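Home | News | Products | Stockists | Contact

Grutell Puts Its Plainest Block Back on Sale

For release: May

KEOGH – Grutell, a small maker of play and sorting blocks, will bring back its plain cube this month after leaving it out of the catalog for two seasons. The cube does not light up, speak, or connect to a phone. The company considered all three and would like some credit for stopping.

The returning set is called Hitetti and holds 16 cubes in solid colors. A larger classroom box will follow once Grutell settles an internal argument over the lid, now in its second month.

"We replaced the cube with a shape that had eleven sides and its own leaflet," said Ruba Awwad, who runs the design room. "Parents wrote to ask what it was. We wrote back, and I don't think our letter helped."

Grutell received 855 letters and emails asking for the old cube. One came with a drawing of a cube attached, in case the company had forgotten what one looked like. The drawing now hangs by the kettle.

The first run will be 3,766 sets, a number reached by dividing the available shelf space by the size of a box and then losing one box. More than 900 of those sets are already promised to schools and libraries. The rest will go to shops that carry the Wullance line of wooden trays, where the cubes have been given the shelf nearest the door.

Color took up most of the winter. Awwad's team wanted shades a child could name and an adult could live with on the living room floor, and the two groups were tested separately to prevent shouting. The teal caused the longest meetings. Half the room called it blue and half called it green, and in the teal-blue cube both halves can claim a win, with a greener turquoise on the top face and a deeper cyan-blue on the front. The finish is matte and a little fuzzy to look at, and a thin seam runs along the edge where the two faces meet. 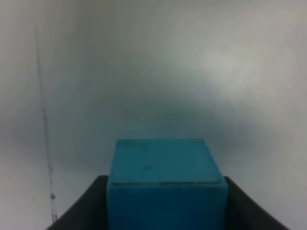 "I voted green," said Akua Aryee, head of sales. "I sell it as blue. Customers call it the teal one and everybody goes home on time."

Hitetti sets go on sale at the end of May. Shops wishing to order may write to Akua Aryee at the Grutell office in Keogh, mornings preferred.

Shares: 16 | Comments: 3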